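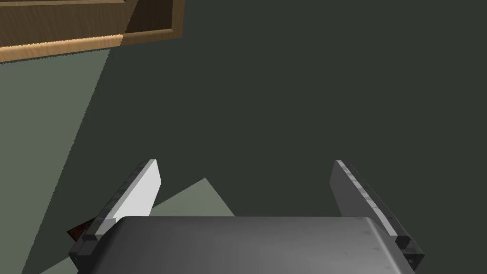 Image: Feretitz cell simulation, Ritent site. Credit: Corey Mudgway

Workplace automation inspection checklist
Site: Ritent joinery and repair shop
Area: Bench cell, planning stage (simulated layout)
Inspected by: Corey Mudgway
Date: March 2022
Status: Open, 3 items outstanding

Scope
This checklist covers the Feretitz bench cell before it goes live, and the jobs that change when it does. Items 1 to 5 were checked against the simulated layout and the draft work instruction. Items 6 to 10 were gone through with the bench staff. The saw room and the spray booth have their own sheets.

PART A – THE CELL

1. Gripper opens fully and is empty at the start of the cycle
Result: Pass
Comment: Start position is open fingers, no part held. Put this in the work instruction as a line the operator ticks. At present it is only in the Koller manual.

2. Bench surface clear between the fingers before a pick
Result: Pass
Comment: Stock trays must stay at the side. People here are used to pulling the tray in close when they work by hand, so expect this one to slip in the first weeks.

3. Travel limits set away from walls and fixings
Result: Action needed
Comment: The arm can turn towards the wall when it comes off the bench. Nothing was hit in any run I watched, but the limit is set wider than the job needs. Koller to bring it in and send the new values.
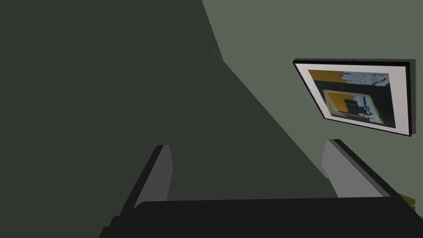
Staff also asked whether they could still walk behind the bench to get to the store. Yes, but only with the cell stopped. The walkway needs a painted line and a sign at each end.

4. Emergency stop within reach of every working position
Result: Action needed
Comment: Two stops are planned, both on the operator's side. The person bringing stock in stands at the other end and can't reach either. A third stop is to be fitted before handover.

5. Restart only by a person at the cell
Result: Pass
Comment: No remote restart. The office screen shows cell status and nothing else. Please leave it like that – the bench staff were firm about it and I agree with them.

PART B – THE PEOPLE

6. Job changes explained to those affected
Result: Pass
Comment: Six people work on the benches. All have been told which tasks move to the cell (lifting, holding and passing) and which stay with them (marking out, fitting, finishing, final check).

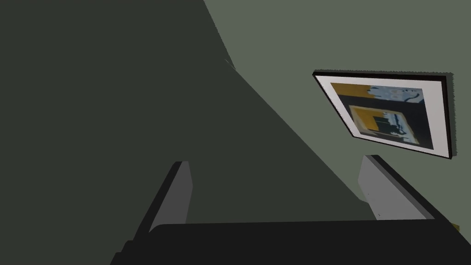 Two of them are worried about standing and watching for most of a shift. It is a fair point. The rota now swaps cell duty with hand work every 2 hours.

7. Training complete
Result: Action needed
Comment: Fedine is running the course. Night cover has not been booked on. Nobody minds the cell alone until they have done it.

8. Blades and sharp tools covered in the work instruction
Result: Pass, with comment

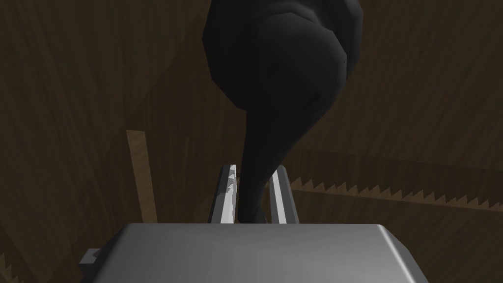
The draft says "keep hands clear", but doesn't say what to do when a tool is dropped or picked up crooked. Wording agreed with the bench: stop the cell, wait for the arm to be still, then reach in with cut-resistant gloves on. Do not try to catch anything.

9. Fault reports
Result: Pass
Comment: Paper log at the bench, answered within 24 hours. Reports are not to be used for timing people's work. The manager has signed to that.

10. Hand method kept up
Result: Pass
Comment: One job a week stays fully manual so the work can carry on when the cell is down.

Outstanding: items 3, 4 and 7. Next inspection in September, or sooner if the layout changes.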